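2026-09-30

3 min read

Bowls again tonight! I came home from club meaning to do half an hour and then eat something, and of course I did the whole evening and had toast at the end of it standing up. I don't mind a bit. This is the most fun I've had with a club project since we started, and I want to get it down before I forget which bits went right.

So, the job for Brerkton is nesting. Our team (we are Odetti this term, after a long argument over names) has to teach the arm to take bowls off a table and stack them, and then take the stack apart again, using only what we show it by hand. You hold the gripper, you do the task slowly and properly, and later Plurketel chews through it all and has a go at copying you. We each have to bring 30 good runs to the next meeting. I had none until this week, so I was feeling a bit guilty, and the yellow checked cloth went on the table the minute I got in.

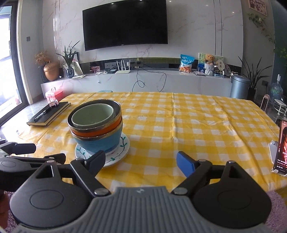
What I've learned is that the approach matters much more than the lift. If I come in from straight above I can't tell where the finger is going, and I end up nudging the rim and chasing the bowl over the cloth like a cat with a bottle top. Coming in low and a bit from the side, with one finger inside the bowl and one outside, is miles better. Then close gently, wait, lift. The waiting is hard! My hand wants to rush. I've started counting to 2 under my breath, which makes me feel like a piano pupil, but the runs look so much calmer when I play them back.

Another thing, the order. I'd been going biggest first every single time without thinking about it, and somebody at club pointed out that the arm would learn "go to the same spot" and nothing else. So now I shuffle them between goes. Green at the back, orange beside the blue, then swap them all about. It's slower but I do think it's right. I also stopped smoothing the cloth each time. Tables have wrinkles and the arm had better get used to them.
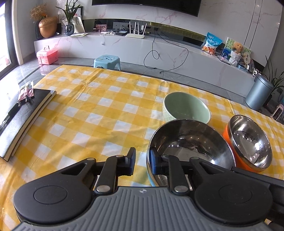
My wrist gave up before I did. I think I'm gripping the handle far too tightly, so tomorrow I'll try five runs, then a rest, then five more, and see if the last ones are any less wobbly. The unstacking is worse for this than the stacking, as the rims sit so close together and you have to find the gap with the finger at just the right slant. When it goes in cleanly it's the best feeling. I said "yes!" out loud to an empty flat.

Salian have picked cups for their task, with handles, and I was jealous for a whole week because it sounded harder and cleverer. I've gone off the idea now. Bowls are plenty.

Tally so far: 6 I'm properly happy with, and a heap of others I'd be embarrassed to hand in. I might keep a couple of the bad ones to ask about, though, because there was one where the bowl tipped and I saved it, and I don't know if that counts as a mistake or as something useful for the arm to see.

Must charge everything before bed. And buy bread.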